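November, 6:30 a.m. Boiler pressure down again overnight, 2 bar to 1.7. Bled the upstairs radiator and topped up at the filling loop. No drip at the relief valve.

Starter fed at 7, equal weights flour and water. Kitchen at 19 degrees, so the rise will be slow.
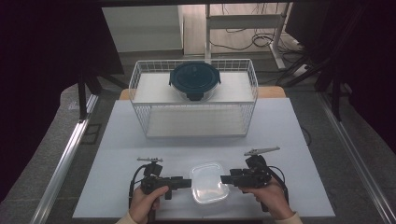
Glass container, teal lid, top shelf of the rack.

Fraser Pollock called re the expansion tank. He suspects the diaphragm and wants a reading after 30 minutes with the heat off. Will do it tonight.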